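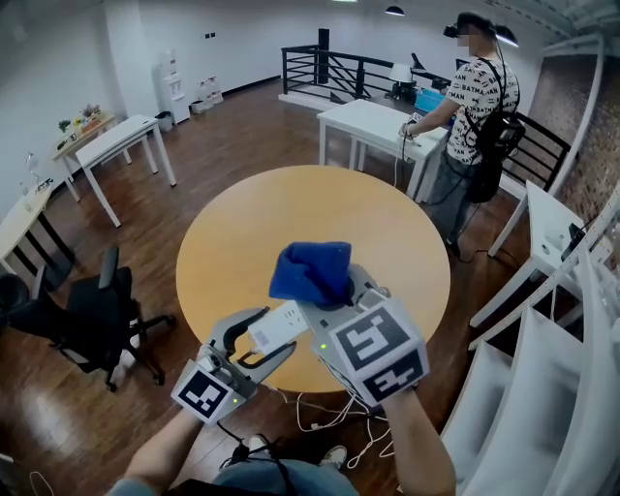

Wiping dust off a power strip: how far off is it?

By So-ying Kan
August 3, 2023

I keep a list of chores by how badly machines do them. Floor vacuuming left the list years ago. Dishes are half off it, provided you count the dishwasher and ignore the loading. Wiping small objects with a cloth has stayed near the bottom since I started, and I want to set down why.

Take a power strip. It is rigid, light and has a flex coming out of one end, so whatever you do with the body is also done to the cable. Lift it and the cable pulls back. Turn it over and the cable twists. A person corrects for this with the wrist and never thinks about it. An arm has to either sense the load or have seen enough cases to expect it, and most arms sold for light work have poor force sensing at the tip.

The cloth is worse. A rigid part has a position and an orientation, six numbers. A crumpled cloth has as many as you care to write down. Most published folding work begins by getting the cloth flat, and that takes longer than the fold. For wiping you don't need it flat, only a wad with some slack over the fingertip, but the wad changes shape each time it touches something. A two-fingered grip also can't refold the cloth to a clean side without help from a table or the other hand.

Then there is knowing when to stop. Dust on white plastic is low contrast under office lighting. I looked at the log from a bench trial at Gulon in May: 100 attempts at wiping a small plastic housing, 80 of them marked complete by the software. The person checking afterwards passed rather fewer, and the usual fault was a missed strip along the edge where the fingers had been holding it. The planner never changed its grip. It had no step for that.

Borbély, who runs the line at Clolurthorpe, takes a harder view than I do. His fitters wipe down every unit before boxing and he has priced a Turnetti cell to do it. The quote assumed a fixture for each product. He has 10 products, two of which change shape every year, and the fixtures cost more than the arm. He bought better cloths.

My own guess is that demonstration data will get us further here than modelling the cloth. People wiping things, with the same fingers the machine will have, in ordinary rooms with cables on the floor – that covers most of the awkward cases without anyone having to name them. How much of it is needed I can't say. One group I spoke to had 1666 recorded wipes and still saw failures on anything glossy.

For now it stays on the list, one place above changing a duvet cover.

14 shares · 6 comments

Recent posts
Loading the dishwasher, part two
Why suction cups hate cardboard
Notes on a torque screwdriver
Duvet covers, a problem statement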